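Nuketano publishes its rules of good practice for robot arms at the table

May - Nuketano has today made public a set of written rules for teams who work with robot arms on tabletop tasks. The text is free to read and to copy, and it has 10 pages. It was prepared together with two partners, Tandeck and Tsakiris, who both use such arms in their daily work.

The rules are meant for small teams, which often have good machines but no written method. They say who may start the arm, how the objects must be placed before a trial, and what must be noted when a trial is stopped by hand. Each team must also name one person who has the right to say no.

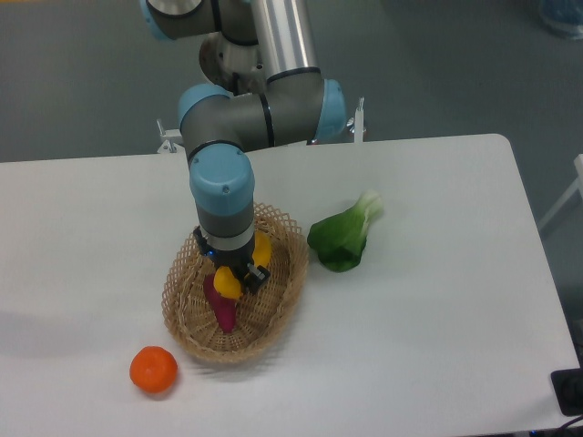
An important chapter is about the reporting of results. A success may be counted only if the task was described in writing before the first trial. Failed trials stay in the record - also when the reason seems evident. For a result that is shared outside the team, the rules ask for 1000 trials, and for 2000 if the objects are changed during the series.

"We have lost much time in comparing results which could not be compared," says Armelle Caron, who directed the writing at Nuketano. "I hope that other teams will use these rules, and that they will tell us where they are too strict."

The rules do not replace the safety law of any country, and they give no certificate. Comments can be sent to Nuketano during 6 months. After this time a second version will be prepared, with a new chapter on the storing of recordings, for which Zorkex has offered to write the first draft.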